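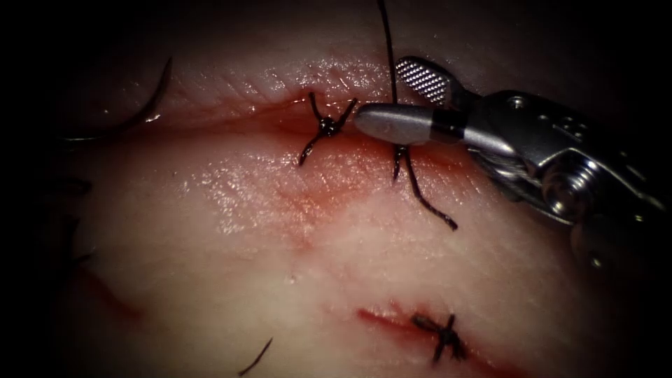 Gathering Suturing Demonstrations for the Pleron Learning System
Student project report, 20/07/2018

When our group first sat down to plan this project, we thought the learning part would eat up all our time. Collecting good examples took far longer, and we came to enjoy it more than we expected! Pleron learns by copying people, so every stitch it knows has to be sewn first by one of us at the console.

How we recorded

We worked in the Prusinley lab and sewed on practice tissue pads. Each recording held one stitch, from picking up the needle to trimming the tails, with video from a fixed camera and from a small one at the wrist, plus the joint positions of the arms. The wrist view was a late addition (and a lot of cable work), but it shows the jaws, the needle and the finished knots up close, and we would not want to go back to working without it. 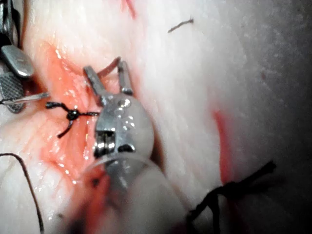 Sorting and labels

We made 504 recordings and set 64 of them aside for testing. Slow or clumsy stitches stayed in as long as the knot was complete, and regrasps got a label of their own, so that Pleron could learn how a person recovers from a poor grip.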